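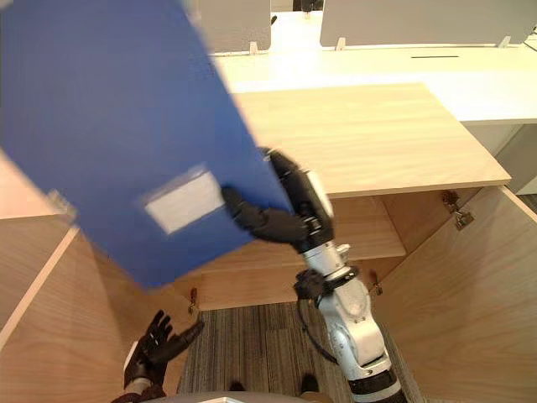

Lungile Sibiya told us in the first interview that a file box is only as good as the shelf it goes back to, and that people in the Urnley office had spent years buying better boxes and never looking at the cupboards. Several others said much the same in different words. One clerk at Sakemstead thought the cupboards were fine and that the labels were the trouble. We take both views seriously in what follows, as the two are hard to pull apart.

4.2 Boxes, labels and low cabinets

The offices in the study keep their working papers in rigid boxes, and most of these boxes are plastic. The common pattern is a flat rectangular box with a label pocket on one face. In Figure 3 the box is deep blue and the pocket is clear, with a small white label inside it. Boxes of this sort are sold in several colours, but the Tosport and Urnley offices had settled on blue long before our first visit, and colour told the staff nothing about the contents. The label had to do all the work.

The survey covered 2709 boxes at the three sites. Of these, more than 1000 had a label that staff from a different team could not match to an entry in the office list. Some labels were blank. Others carried a surname, a half-rubbed-out project name or a year with nothing after it. A few had been turned round in the pocket so that the back could be used, and the old wording still showed through. At Sakemstead the word "Bashir" was written on a whole run of boxes. It was the name of a project that had closed, and the boxes had since been filled with supplier invoices.

We had expected the worst labels to be on the oldest boxes. They were more often on boxes in heavy use. A box that comes out every morning is known by its place, and the person who handles it has no need to read it. When it is put back one space to the left, the same person may open two or three others before finding it. Staff described this as losing a box, although in nearly every case it was still in the same cabinet.

The cabinets themselves vary less than the boxes. The usual type has a wooden finish, a flat top and a pair of doors opening outwards to the left and right, as in Figure 3. The top is used as a worktop in all three offices. People put a box down on it, open it there and leave it there until the end of the day — sometimes until the end of the month. We recorded boxes on cabinet tops as "out" even where staff told us that the top was their normal place.

Low cabinets were disliked for the bending and for the poor light inside. They were also the ones placed closest to desks, and in the smaller rooms they stood under or beside them. With both doors open a person has to stand back, and a chair usually has to be moved first. Many people therefore opened one door only and reached across behind the other. The boxes on the closed side were taken out less often and were more likely to be missing from the list.

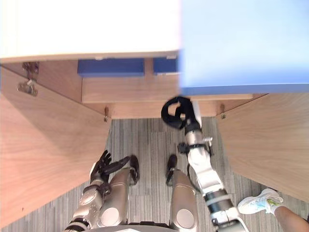
The other complaint was about the doors. Hinges work loose over time, and a door that has dropped slightly will catch on its neighbour. Staff at Tosport had stopped shutting one cabinet for this reason, and it was the only one in the room whose contents were in full agreement with the list. We do not make much of a single case, but two people gave it as evidence that open shelves would serve them better. A third said that open shelves would be untidy within a week and that visitors would see them.

After the survey, the Urnley office tried a plain rule for eight weeks. Each box was given a fixed place, the label was rewritten in block capitals, and a matching label was stuck to the shelf edge. Boxes could be opened on top of the cabinet but had to go back before the room was locked. No new furniture was bought. The rewriting took longer than planned, mainly because the contents had to be checked, and in November it stopped altogether while the accounts were being closed.

Staff kept to the rule well for boxes that were used now and then. They kept to it less well for the daily ones, which drifted back to the cabinet tops. Two people asked for these to be left out of the scheme and given a tray on the desk — a request we passed on and which the office accepted. The shelf-edge labels were liked by nearly everyone, including those who had seen no need for them at the start. They made an empty place easy to spot, and a colleague could then be asked for the box by name.

There was less agreement about where on the box the label should sit. The pocket is fixed by the maker, and on a box stored flat it may face the shelf above. At Sakemstead a second label had been taped to the narrow side of each box, and the two labels did not always agree. Where they differed we took the narrow side as correct, on the advice of the people who had written them.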